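De: Renji Nishimura
Para: lista Conservação em Casa
Data: 11 de novembro de 2018
Assunto: Re: Molduras antigas e humidade

Declan Trevaskis escreveu:
> Tenho 16 gravuras botânicas que vieram da casa da minha tia. Em
> duas delas apareceram manchas castanhas no papel. Devo abrir as
> molduras ou esperar pelo verão? O restaurador pediu-me 300 euros
> só para as examinar.

Caro Declan,

Eu não abriria nada por enquanto. As manchas castanhas costumam avançar devagar, e a minha experiência é que o ar do quarto importa mais do que a moldura. Comprei em junho um higrómetro da Hamby e aprendi que a minha parede norte estava sempre mais húmida – por isso mudei de lá todas as gravuras.

Para o pó da moldura uso somente um pano macio e seco, sem nenhum produto.

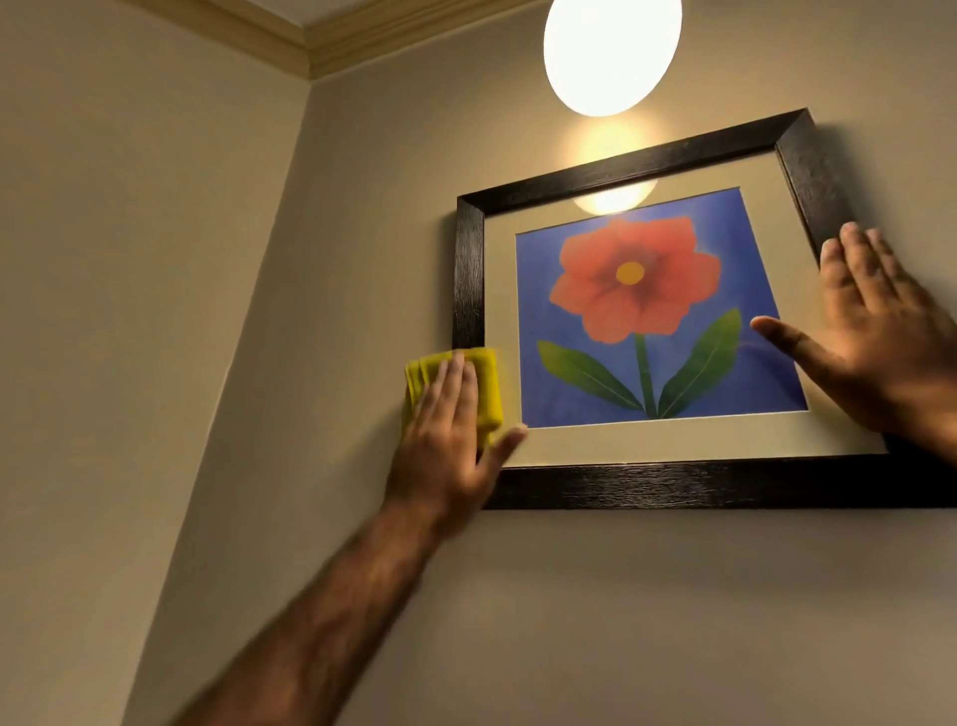 O pano amarelo na moldura de madeira escura.

Quanto ao preço, parece-me alto. A Tayla Ellery, que também lê esta lista, pagou cerca de 200 euros por um exame com relatório escrito. Talvez ela possa dar-lhe o contacto.

Diga-me, por favor, se o cartão atrás das gravuras é original. Se for ácido, convém trocá-lo um dia, mas isso pode esperar.

Com os melhores cumprimentos,
Renji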